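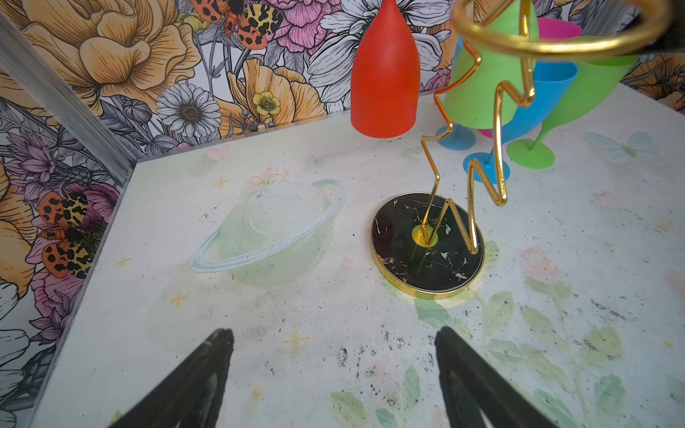

Lirnema Opens Orders for Its Two-Armed Tabletop Workcell

ROSVILLE – Lirnema is very pleased to announce that orders are now open for Promora, a compact two-armed workcell made for teaching labs, small research groups and anyone else who has long wanted to try two-handed robot work at home or at school but has never had the floor space (or, let's be frank, the budget) for a full-sized rig.

Promora arrives as a complete kit: two arms, two grippers, a wrist camera for each arm, a fixed camera for the wider view, the aluminium framing, and a table and wall set that can be changed over in a few minutes. The arms sit across from one another at the front corners and share the table between them, so that one can hold a piece steady while the other works on it, or both can simply get on with their own half of a job. The whole cell weighs 40 kilograms and goes through an ordinary classroom door once the posts are off.

We are especially fond of the household task library, which has grown a good deal over the past year and now stands at 140 tasks, from folding a tea towel to sorting cutlery. The favourite around our own workshop is the glassware set. It asks the arms to take coloured plastic wine glasses, turn them over and hang them by the foot on a gold wire holder, and it is a lovely test of patience for anyone writing a grasping routine! The stems are slim, the bowls like to roll, and the wire of the holder is shiny enough to give a depth sensor some trouble. Customers who master it tend to write and tell us, and we are always delighted to get those letters.

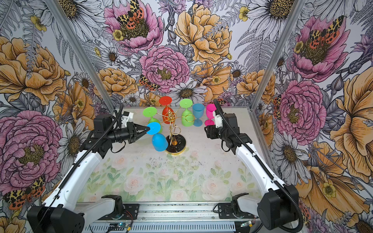 Glass handling also shows off the new fingertips, which taper to a narrow point and can get in beside a stem without nudging whatever is standing next to it. Three sets come in the box. They slide on without tools, and the calibration routine that follows takes around 13 minutes, which happens to be just long enough to put the kettle on and find the biscuits.

A word about the wallpaper, as it is the thing visitors to our Rosville workshop always ask after. Promora ships with printed wall and table panels in a range of patterns, big garden florals among them, and we encourage people to swap these often. A routine that has been tuned in front of a plain white wall can come badly unstuck the first time it meets a busy background, and it is far kinder to find that out in the workshop than in somebody's kitchen. The panels wipe down with a damp cloth, and unprinted blanks are available for those who would like to colour in their own, as several of our school customers have done with marvellous results.

The Promora software runs on a standard desktop computer and may be driven by hand, by script or through a trained model. Recordings from all of the cameras are saved together in open formats, and they belong to the customer. Lirnema does not collect them.

The first units will leave Rosville in March, with orders filled in the sequence they come in. Schools and colleges may apply for our education rate, and Simanjuntak, our distribution and service partner, will look after delivery, setup and repairs for customers outside the region. Demonstrations can be booked at the Rosville workshop or at the Simanjuntak service centre, and you are most welcome to bring along an object of your own to see how the arms get on with it.

Related items
Promora panel sets: four new patterns added
Simanjuntak service centre extends its hours
Fingertip care and replacement guide
Lirnema education rate: how to apply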